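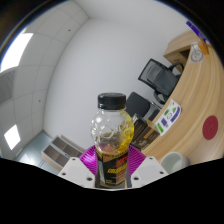

Clear plastic bottle with black screw cap and wrapped label

Brosmont Residents' Forum > Waste and Recycling > Caps and labels under the revised collection rules

clament_district_office
Posted 9:14 AM
Residents are reminded that the revised collection rules take effect in October. Plastic bottles are to be emptied, rinsed and placed in the blue cart with the cap screwed on. Labels may remain in place. Bottles containing liquid will be treated as contamination, and the cart may be tagged and left at the curb.

millrace74
Posted 9:52 AM
Thank you for the notice. The printed guide delivered to my household last spring directs residents to remove all caps and discard them. Which instruction applies? Both documents carry the same title.

clament_district_office
Posted 10:20 AM
The printed guide is superseded. The sorting line at Grorkville was refitted over the summer and now accepts caps attached to bottles. Loose caps should still go in the trash, as they fall through the screens.

orchard_lane_assoc
Posted 11:37 AM
Our association must respectfully disagree with the position on labels. Full-wrap sleeves cover most of the bottle, and the former contractor, Contreras, asked us to cut them off. We have instructed all 12 buildings accordingly and see no grounds for reversing that advice.

pelham_row
Posted 12:05 PM
With respect to the previous poster, Contreras no longer holds the contract. Tenants in our building stopped recycling bottles altogether when they were told to cut off sleeves. A simpler rule is preferable, even at some cost in quality.

orchard_lane_assoc
Posted 12:31 PM
Convenience is a fair consideration. It does not answer the question of what becomes of the sleeve. We request a written statement from the Grorkville plant.

clament_district_office
Posted 2:45 PM
The request has been forwarded. Until a reply is received, residents may remove sleeves if they wish - it is not required. Corrected guides will be mailed to 3,000 households before the rules take effect.

millrace74
Posted 3:10 PM
Noted. Please mark the new guide clearly as a replacement.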